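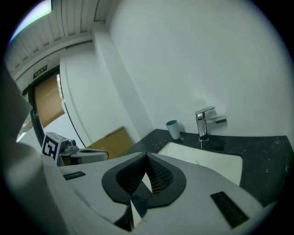
Moving to Latow: the thread

Home | Posts | Replies | Media

1/ Have moved to Latow. The van firm quoted 316 and charged 658. The gap is apparently "stairs".

2/ The flat is on the ground floor.

3/ The bus to Cultow goes at 7.10 and again in June, as far as I can make out from the timetable.

4/ Council tax letter arrived before the kettle did. Impressive work.

5/ Met the neighbours. They asked if I was "the drums one". I am now worried about the drums one.

6/ Rang the van firm again. I am 14th in the queue and know all the words to the song.

Comments

Stairs charge got me as well. I live in a bungalow.

The drums one is in number 9. Good luck.

Get the Cultow bus from the church, it stops there more often.

Last updated May 2, 2021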